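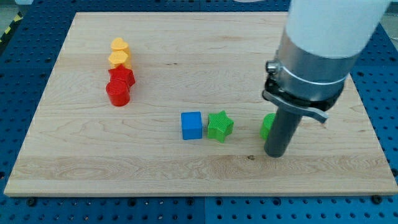
4. Entretien des planches et plateaux en bois Kevon

Ce chapitre concerne les articles en bois massif non verni. Pour les plateaux vernis, reportez-vous au chapitre suivant.

4.1 Avant la première utilisation

1. Retirez le film de protection et les cales en carton.
2. Essuyez les deux faces avec un chiffon légèrement humide, puis laissez sécher la pièce sur chant.
3. Appliquez une fine couche d'huile Cilel dans le sens du fil.
4. Attendez 14 heures, puis essuyez l'excédent.
5. Recommencez une fois. Le bois doit avoir reçu 2 couches avant tout usage.

Remarque : la teinte fonce légèrement après huilage. Les écarts de couleur entre deux pièces d'une même commande ne sont pas un défaut.

4.2 Nettoyage courant

Utilisez de l'eau tiède et un peu de savon neutre. Rincez les deux faces, même si une seule est sale — un bois mouillé d'un seul côté se voile. Séchez aussitôt.

ATTENTION : ne mettez jamais la pièce au lave-vaisselle, ne la laissez pas tremper et n'employez ni eau de Javel ni tampon métallique.

4.3 Taches et rayures

1. Poncez la zone à la main, au grain 100, toujours dans le sens du fil.
2. Dépoussiérez avec un chiffon sec.
3. Huilez de nouveau toute la face — une retouche locale laisserait une auréole.

ATTENTION : les chiffons imbibés d'huile peuvent s'enflammer spontanément. Étendez-les à plat à l'extérieur jusqu'à séchage complet avant de les jeter.

4.4 Rangement

Rangez la pièce debout, à l'écart d'un radiateur ou d'un four. Les supports Hireck conviennent à toutes les épaisseurs de la gamme.

En hiver, dans une pièce très chauffée, contrôlez l'état du bois dès décembre et huilez-le s'il paraît terne ou rêche.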